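Can a machine put away lab glassware yet, or are we stuck doing it by hand?

Posted by Yvonne Kettle, 9/14/19

Hello all, and thank you in advance for reading, as I do tend to go on. I look after the prep room for a small teaching lab in Wornley, and the part of my job that eats the day is the glassware. Tubes come out of the drying cabinet, tubes go into racks, beakers go back on the shelf, and then it's time to get everything out again for the next group. On our busiest day last term I handled 788 pieces (I keep a tally sheet, old habit) and my wrists knew it by the evening.

My sister's husband works at a bakery supply place where a machine packs the boxes, and he keeps telling me my job will be automated before his is. I'd love it if he were right! All I want is for something to pick a clear tube up, stand it in a white rack, and leave the beaker beside it alone.

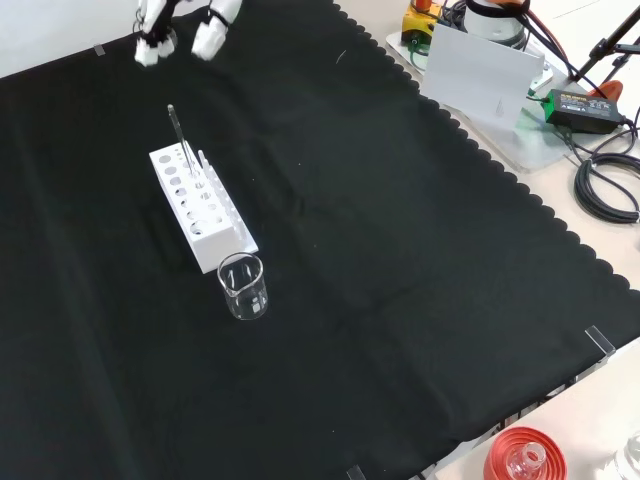

I'm not asking for anything that washes up or mixes solutions. Just the picking up and the putting down, with plain glass, in a room where other people are walking past with coffee they shouldn't have. Has anyone here used such a thing for everyday work, and did it save you any time once you counted the setting up? We have a little money to spend before October and I would rather not spend it on a very expensive coat rack.

Lacey Horrocks

Hi Yvonne, what a nice clear post, and I feel for your wrists. I helped run the benches at Pendport for 3 years and we went round and round on this, so let me tell you what I learned, with the warning that I am a bench person and no engineer.

The short version is yes for one tube, done slowly, with somebody nearby, and no for a whole day's worth. Clear glass is the trouble. A camera has a hard time telling where the glass stops and the table starts, and what it mostly gets is the shiny bits, the rim and the thin bright lines down the sides. A dark cloth under everything helps a good deal, and so does a light that stays where you put it. We had a bench by a window for a while and I would not do that again.

Then there is the rack. If yours is the kind with shelves one over the other, the tube has to go down through the top hole and then find the one underneath as well, so a small lean at the top turns into a miss further down. You and I fix that with a little wiggle we don't even notice. Getting a machine to do the wiggle took us longer than everything else put together.

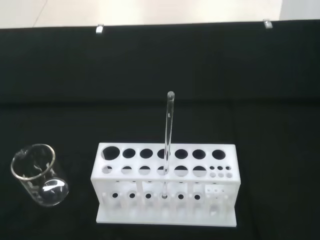

Beakers I would call easier to find and harder to hold. The spout means they aren't the same all the way round, and a grip that's fine on a tube can be too much or too little on something wider. We kept to one size of each for months. I know that sounds fussy, but every new size meant another afternoon of trying things out, and the students wanted their bench back.

If I had your money I'd buy more racks, all the same pattern, and a padded mat for the sorting table. Then go and see somebody's setup in person before you sign anything, and bring your own glass with you — a salesman's tubes always behave beautifully.

Flulmont

We looked at one for the shop. Didn't buy it. For plastic parts in a tray it was fine, but I wouldn't trust it with glass.

lightfoot101

I'd be a bit more hopeful than the others. Machines that handle tubes in fixed racks have been in big labs for a good while, and they do it very well as long as everything arrives in the same spot every time. What you're describing is the loose version, where the rack is wherever the last person left it, and that's the part still being worked on. Could you screw a couple of stops to the bench so the rack always sits in one place? It costs next to nothing and you may find your own hands go faster too. I'd ask again in a couple of years about the rest.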